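실험실 안전 및 시료 관리 개론
3주차 강의 노트: 2차 용기와 소분 시약의 보관

담당: Nikola Halilović
실습 조교: Ermira Stojanovska
실습실: 2332호

1. 용어 정리

1차 용기: 시약과 직접 접촉하는 용기. 병, 튜브, 점적병, 앰플 등이 해당한다.
2차 용기: 1차 용기를 담아 누출액이 작업대나 선반으로 퍼지는 것을 막는 용기. 트레이, 상자, 버킷 형태가 있다.
소분: 원병에서 소량을 덜어 별도의 1차 용기에 옮기는 작업. 소분한 용기는 원병과 동일한 수준의 표시 의무를 진다.

지난주에 다룬 원병 보관과 혼동하지 말 것. 이번 주 범위는 소분 이후 단계에 한정한다.

2. 2차 용기의 용량 산정

용량은 다음 두 조건 가운데 큰 값을 따른다.

(가) 내부에 놓인 가장 큰 1차 용기의 전체 부피의 110%
(나) 내부에 놓인 모든 1차 용기 부피 합계의 10%

소용량 병만 보관할 때는 병의 수가 11개 이하이면 대체로 (가)가 지배한다. 병의 용량이 모두 같다면 두 조건이 같아지는 지점도 11개이다. 용량이 서로 다른 병을 섞어 두면 이 관계가 성립하지 않으므로 매번 계산한다.

계산에는 표시 용량을 쓰지 않고 병목까지 채웠을 때의 실제 부피를 쓴다. 2차 용기의 유효 용량은 테두리에서 여유 높이를 뺀 값으로 한다. 벽면이 바닥 쪽으로 좁아지는 용기는 직육면체로 근사하면 과대평가가 된다. 윗면적을 A, 바닥면적을 B, 유효 높이를 h라 할 때 다음 식을 쓴다. A는 유효 높이에서 잰 단면적이다.

V = (h/3) × (A + B + √(AB))

내부 용기가 차지하는 부피는 V에서 뺀다. 과제에서 가장 자주 누락되는 항이다.

3. 재질 선택

폴리프로필렌(PP): 묽은 산, 묽은 염기, 알코올에 무난하다. 방향족 용매와 염소계 용매에는 장시간 접촉을 피한다.
고밀도 폴리에틸렌(HDPE): 내약품성은 PP와 유사하나 고온에서 변형이 빠르다.
폴리스타이렌(PS): 투명도는 좋으나 유기용매에 취약하다. 아세톤이 닿으면 균열이 생기므로 용매류의 2차 용기로 쓰지 않는다.
스테인리스강: 인화성 용매에 적합하다. 염산과 차아염소산염에는 쓰지 않는다.

재질은 외관이나 색으로 판단하지 않는다. 바닥면의 재질 표시 또는 공급처의 내약품성 표를 확인한다. 본 과목에서는 Vidmar 내약품성 표를 기준으로 하며, 등급이 C 이하인 조합은 허용하지 않는다.
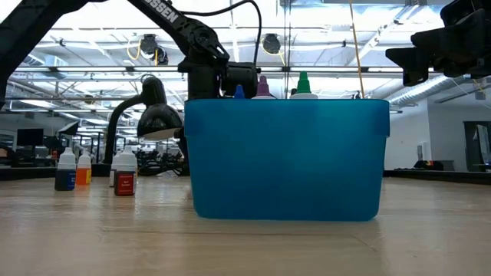
그림 1. 반투명 파란색 플라스틱 상자에 세워 둔 점적병

4. 점적병의 취급

점적병은 일정한 크기의 방울을 반복해서 내기 위한 용기이다. 방울의 부피는 노즐 외경, 액체의 표면장력, 밀도, 적하 각도에 따라 달라진다. 수용액에서 교정한 값을 에탄올 용액에 그대로 적용하면 오차가 크다. 정량이 필요한 조작에는 마이크로피펫을 쓴다.

마개 색은 보조 식별 수단으로만 인정한다. 색상 규칙은 제조사마다 다르고 세척 과정에서 마개가 뒤바뀌는 일이 흔하다. 라벨이 없는 병은 마개 색과 무관하게 미지 시료로 처리한다.

보관 자세는 직립으로 한다. 눕혀 두면 노즐 내부에 액이 남고, 온도가 오를 때 내부 공기가 팽창하여 액이 밀려 나온다. 사용 직후에는 노즐 끝을 보풀 없는 천으로 닦고 마개를 닫는다.

5. 라벨 기재 사항

물질명(약어 단독 표기 금지)
농도와 용매
소분일 및 폐기 예정일
소분자 이름
유해성 그림문자

라벨은 병의 몸통에 붙인다. 마개에는 붙이지 않는다. 2차 용기의 외벽에도 내용물 목록을 부착하되, 개별 병의 라벨을 대신할 수 없다. 유성펜 표기는 에탄올로 지워지므로 Kendia 내용매 라벨을 사용한다. 실습실 입구 서랍에 비치되어 있다.

6. 혼합 보관 금지

동일한 2차 용기 안에 함께 둘 수 없는 조합은 다음과 같다.

산과 염기
산화제와 유기물
산과 차아염소산염
산과 시안화물 또는 황화물
질산과 그 밖의 유기산

누출이 동시에 일어난 경우를 가정하여 판정한다. 개별 농도가 낮다는 이유로 예외를 두지 않는다. 판정이 모호하면 용기를 분리한다.

7. 누출 시 조치

2차 용기 안에 액이 고인 것을 발견하면 용기를 옮기지 않는다. 라벨로 물질을 확인한 뒤 해당 물질에 맞는 장갑을 착용하고 흡착재를 투입한다. 물질을 특정할 수 없으면 조교에게 알리고 주변 작업을 중지한다. 사용한 흡착재는 오염 물질과 같은 폐기물 분류로 배출한다.

8. 과제

(1) 윗면적 600 cm², 바닥면적 486 cm², 유효 높이 10 cm인 상자의 유효 용량을 구하고, 직육면체 근사와의 차이를 백분율로 나타낼 것.
(2) 위 상자에 실제 부피 500 mL인 병 2개를 보관할 때 제2절의 조건을 만족하는지 판정할 것. 병이 차지하는 부피를 반영한다.
(3) 자신의 실습대에 있는 소분 용기의 라벨을 제5절 기준으로 점검하고 누락 항목을 표로 작성할 것.

제출은 수요일 실습 시작 전까지. 풀이 과정이 없는 답안은 채점하지 않는다.

읽기 자료: Drarnel 실험실 안전 지침서 제2장 및 부록의 용기 재질 표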